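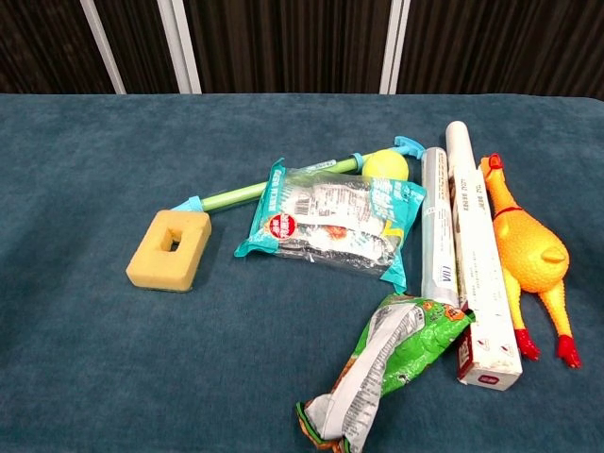 Teal cover, mixed set, before sorting. Sponge at left, long stick toy behind it.

July, 14:20

Continuing the surface and storage notes for the Arango bench. Ronja wants the household set listed by how each item behaves on the velvety cover, because the old list was written for the bare top and half of the remarks no longer apply. Items stay in the order I handled them.

Sponge, yellow, rectangular, square hole through the middle. Stays where it is put. Nap of the fabric grips the open pores and the sponge drags a little when pushed sideways. Pick up lint after each use. The hole edges are starting to crumble on our spare; keep that one out of the set.

Stick toy, light blue flared end, translucent green tube, turquoise head. Rests on the flared end and the head, so the tube rocks if pressed at either side. On the bare top it used to swing around when touched. On the fabric it holds its angle. Collar ring turns under finger pressure. Leave it alone, no glue.

Tennis ball. Rolled off the bare top whenever the bench was bumped. Tilted the cover board by 7 mm at one end as a check and the ball stayed put, then let go at the second try with no change in tilt. Two tries is not a result. Repeat with the nap brushed one way, then the other. Fuzz sheds onto the cover and shows badly against the teal.

Clear package, turquoise crimped ends, paper contents. Film is slippery on itself and on the stick toy's tube. Slides when it overlaps anything hard, stays flat when it has only fabric under it. Contents shift inside and the package sags at one end after handling. Do not squeeze the crimps, the last one split. Store flat.

Silvery wrapped roll. Wrap is translucent and creases easily. Old creases look like new damage in the notes, so mark the condition at each sign-out. Small white label stays on.

Long white box. Most stable of the lot. Corners soften with handling; Edith has been rejecting boxes with crushed ends and I agree.

Cover: fabric cut from the Piledier remnant. Pulled tight and clipped under the back edge. Wrinkles came back at the left after 43 minutes with the clips at the old spacing. Added 2 clips. Brush with the soft brush only, since the lint roller from Rerkel lifts the pile and leaves stripes.

Backdrop: ribbed dark brown, left as is. The upper left post leans slightly. Cristian says the foot is worn and he has a replacement coming from Jillville. Until then do not hang anything from it.

Storage: sponge and ball in the shallow bin, stick toy on the long shelf, package flat on top of the tray, roll and box side by side. Bin load limit is 600 g, written on the lid, ignore the older sticker.

To do
Repeat ball tilt check, both nap directions.
Ask Leonie whether the spare sponge can be thrown out.
New sign-out sheet with a condition column.
Anselmo to confirm clip spacing before the second cover is cut.

16:05. Set put away. Cover brushed, lint still visible near the right side.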